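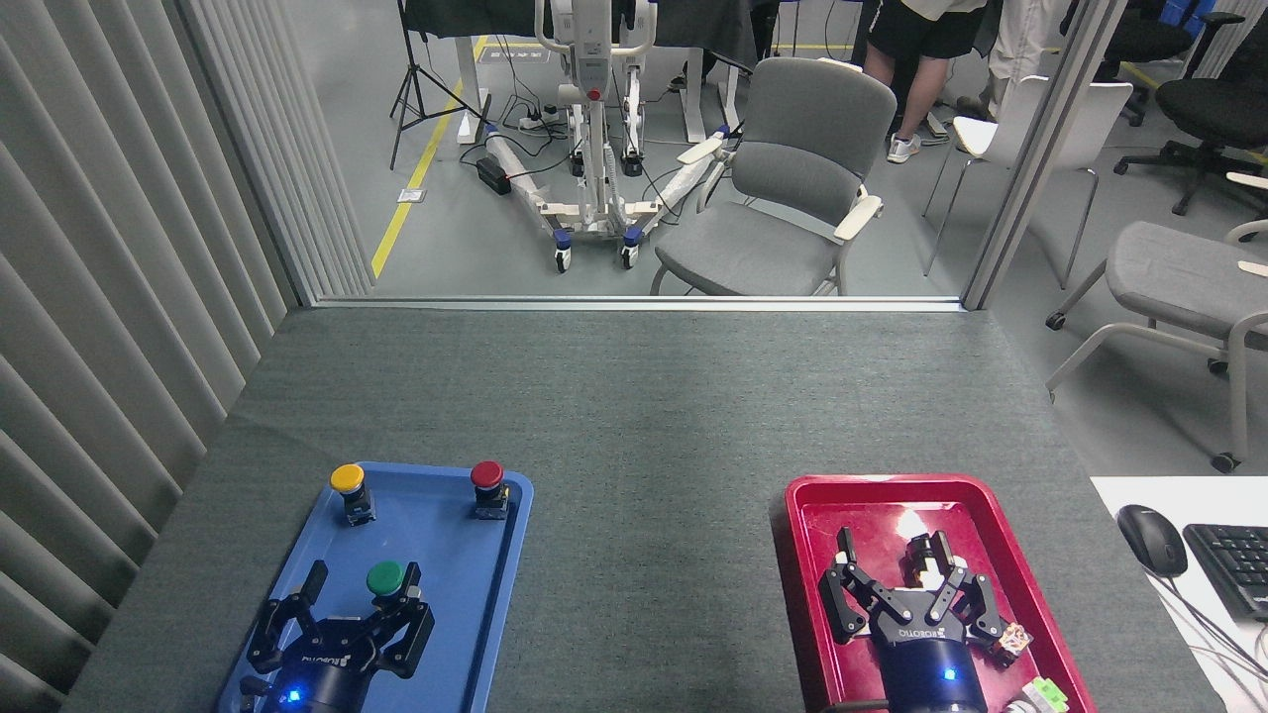 The two-armed cell at Tritero is back up, and I got to hang around this month while the crew in Pretitz put it through its checks. It had been down for 11 shifts with a sticky left wrist, so everybody was a little nervous! The routine is pretty simple. Each arm gets its own tray on the gray felt -- blue on the left with the yellow, red and green push buttons, red on the right with the small blocks -- and the grippers have to behave over both before anything else gets signed off. I like to look for the little blue light on each gripper first, then I look at the fingers.

The fix itself was a new cable and fresh grease, plus nearly 76 minutes of recalibrating (I went for coffee twice). They've now set the wrist to get greased every 616 hours. The Kundunby shop, which runs the same Rennie controller, is switching to that schedule too. I'm told the felt gets replaced in June, and I can't wait, because lint gets into everything.

Last updated: 6 p.m.

Comments

gearhead_mo: We had the same wrist trouble. Check the connector too!

plainfieldpat: What grease are they using?

tuesdaytinkerer: Lint is the worst. We vacuum ours every morning.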